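Scuffed gray paint on a metal bin, touch up or repaint?

Posted in: Home & Garden > Paint and Finishes

Marlina Chong
The gray paint on my storage bin has dark smudges along the lower half. Do I have to strip it?

Delyth Griffiths
No. Wash it with dish soap, let it dry, sand lightly and put on 2 thin coats.

toledo43
just repaint it

Comments
Minda: Does the sanding dust matter?
Delyth Griffiths: Yes, wipe it off before you paint.

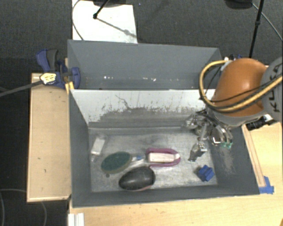 Marlina Chong: Thanks, I'll start with the soap.

Contact | Copyright Vornholm | Back to top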